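Budget thread for our small lab, next year's grippers and arm. I promised to write it when the numbers are settled, and now they almost are. 1/
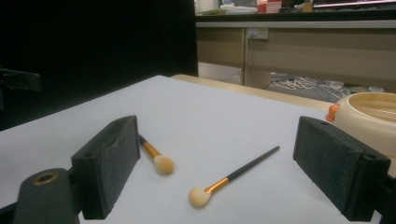 We have 4000 for hardware until March. It must cover grippers, finger pads, spare cables and the things we pick up. People always forget the last one. 2/

First quote was from Trovard. Hand-held gripper, two fingers, 1000 per piece. Good documentation, and they answer mails the same day. Shipping was not included, I had to ask twice for it. 3/

Second quote from Utov, 2000 for a set with two grippers and a charging station. The same price per gripper, if you count, but the station is a thing we would buy anyway. So Utov is in front for me. 4/

Now the pads. I did not plan any money for them last year and this was my biggest mistake. Thin round handles are hard on the pads, and makeup brushes are exactly this type of object. Slim black handle, smooth metal part, soft head. If the pad is worn, the brush turns in the grip. 5/

So this year there is a separate line for pads, 250. Maybe it is too much. I prefer to have some left in a drawer than to wait three weeks for a parcel again. 6/

Someone asked me why we don't buy a "standard object set". I looked at it. For the same 250 I can fill two boxes with brushes, bowls, cups and spoons from a normal shop, and I can replace one spoon without ordering the whole set. 7/

Small advice for tables: do not spend on a special surface in the first year. A plain white top is enough for us. Buy better light if you have money left. 8/

The arm is a different story. Sjögren offers a used one for 2000, with service papers. I like it, but the controller is old and I could not find out how long they will still sell parts. I have written to them and I wait. 9/

If the answer from Sjögren is bad, we stay with hand-held only until March and move the arm to the next budget. I would be a little sad - but it is better than an arm without parts. 10/

To compare offers I use a simple sheet: price, shipping, pads per year, delivery time, who repairs it. The last column was empty for Ivier, so I took them off the list. Perhaps this is unfair, they may have a repair partner I don't know. If you know one, please write me. 11/

The order for Utov goes out after our purchasing office has signed. I will add the delivery time to this thread when the boxes are here. 12/12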